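Severin Bachmann loves talking about the day his robot froze, and he talks fast. He and Annelies Reisinger train a two-armed setup on a task board at Narnetti, and in June one gripper simply stopped opening.

"It was wonderful, in a horrible way!" he says. "The arm kept moving toward the buttons with its fingers shut."
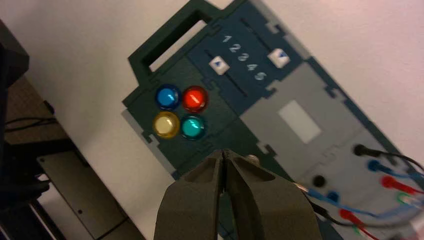
Photo: Narnetti

The log gave them fault code 3152 and little else. Reisinger suspected the cables first - there are plenty to suspect - and swapped two of them before lunch. The fault came back.

"So we took the board away and ran the gripper on its own," she says. "Open, close, open, close. I could have watched it all day."
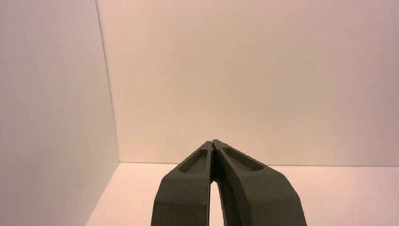
What the bare run showed

On the fifth cycle the motor stalled. A worn gear was the culprit, and the software had been retrying up to five times before raising an alarm.

"That's the part that scared me," Reisinger says. "It was pushing, and we didn't know." 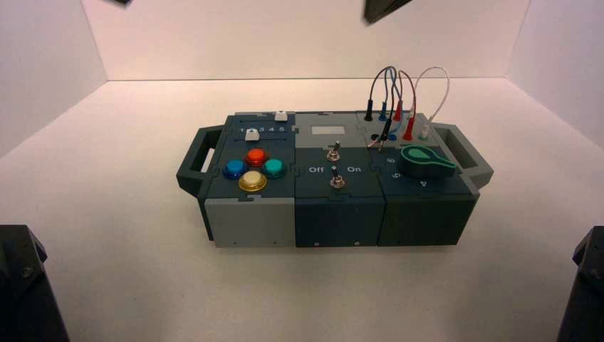 Now a single stall cuts power to both arms, and Bachmann is thrilled with the change. "It stops so fast! I trip it on purpose every morning, just to see it work."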